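# Scratches on the divider of a steel parts bin: should I sand it or leave it?

**Asked in Workshop & Storage — September 2021**

Hello to all. I have a metal bin with two compartments which stands on our wooden work table. I bought it second-hand from a man in Ledine who was closing his workshop. The paint is blue-grey and the inside is bare metal in many places. I use the bigger front part for sorting bars by colour, the reddish-brown ones and the dark green ones. They are rests from a toy and puzzle project and I must keep them clean, as later they go to children.

My problem is the wall in the middle, the one that slopes. It has a wide band of scratches and worn patches from one side to the other. The upper part is bright like silver and the lower part is much darker, and the border between them is very uneven. Behind the top edge of this wall there are also small whitish specks on the bottom of the rear part. I do not know if this is old paint, metal dust or something from cleaning.

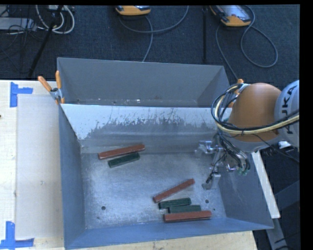
I have tried warm water with dish soap and a soft cloth, and the specks became fewer but they came back after two weeks. I have not tried anything stronger. The floor of the front part has scuffs too, but these I can accept — it is a floor, things slide on it.

So I have these questions. Should I sand the wall until it has one colour? If I sand, do I need to paint it after? And there are small round holes in the floor of the front part, can I close them, or are they there for a reason? I was offered a tin of Kadari metal primer for 400 and a Drendimar lining mat cut to size for 690. I would prefer to buy only one of them.

---

**Answer 1** (accepted)

I would not sand first. Find out what the specks are. Put a strip of white paper in the rear part, leave it there some days and look at what collects. Then do the same with black paper. If you see a grey powder on the white one, it is probably metal coming from the wall. If you see white grains on the black one, it can be dried soap or hard water. I had this with a steel drawer and it was only soap which I did not rinse well.

For the wall itself, pass a dry cotton cloth over the scratched band. If it catches threads, there are burrs, and these you should take away, especially if the bars are for children. Use a fine abrasive pad, go always in the same direction, press lightly. Wipe with a damp cloth, then dry it immediately. The two colours will stay, more or less. That is only how it looks and does no harm.

About primer: it needs a top coat, so the tin for 400 is not the full price. And on a slope where pieces slide down every day the paint will be scratched again by October. I would take the mat, but only for the front floor. Measure the bottom and not the top opening, my first mat was too big for this reason.

---

**Answer 2**

Don't close the holes before you look underneath. On my Ngubane bin (number 3084 is stamped below) the holes were for screws to a bench, and one was for water to go out after washing. Yours is maybe another maker, I can't say. If small things fall through, put tape from below, you can remove it any time.

---

**Answer 3**

Just paint it, any spray is good. Mine is red now.

> *Comment on answer 3:* For things which children will touch I would not say "any spray". Please read the tin first.

> *Comment from the asker:* Thank you all. The black paper has white grains on it, so I think it is the soap. I will rinse better and order the mat.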